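How a Cabinet Works

A cabinet is a box with shelves inside and doors on the front. Many have a drawer too. People use cabinets to keep things off the floor and out of the dust.

The Doors

A cabinet door turns on hinges. A hinge has two parts. One part is screwed to the door and the other to the box, and a pin or joint lets them move. Most doors need 2 hinges, one high and one low. Big doors may need more.

You open a door by pulling a handle. Some doors have a finger hole instead. With both doors wide open, you can see the shelves and reach them easily.

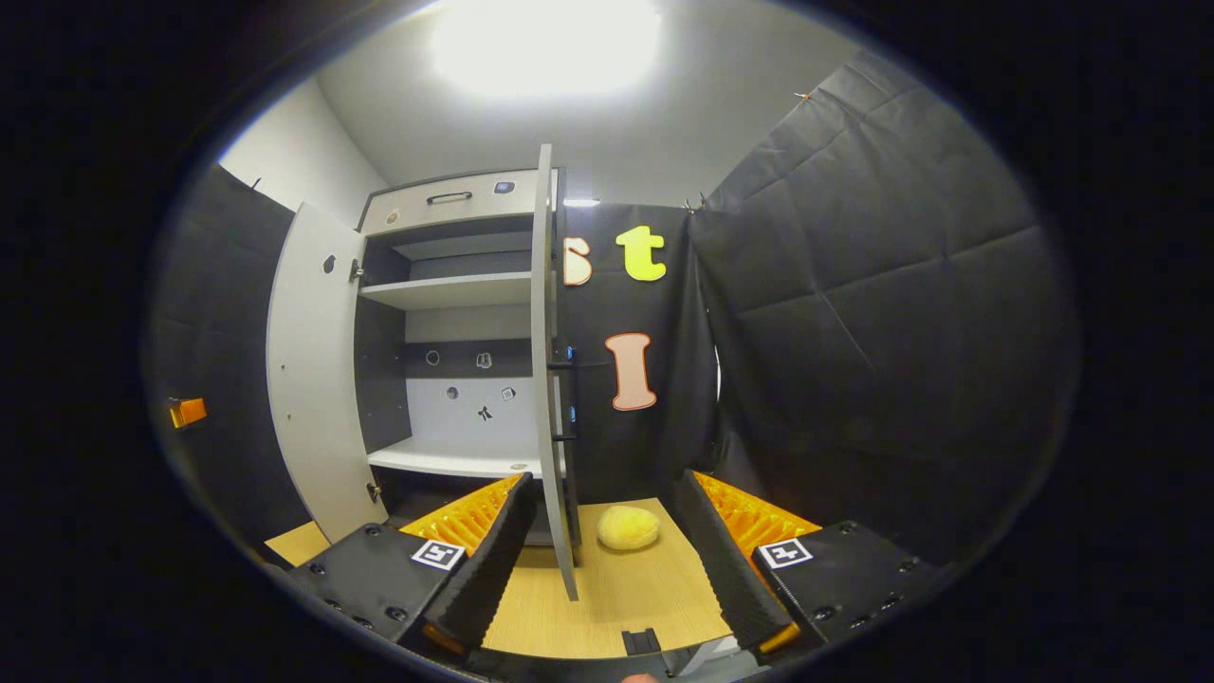

The Shelves and the Drawer

A shelf has to stay flat when things are put on it. Put heavy things on the low shelf. Light things, like a sponge ball, can go higher up.

A drawer slides straight out. A shallow one is good for small things such as pencils and string. Push it all the way in when you are done.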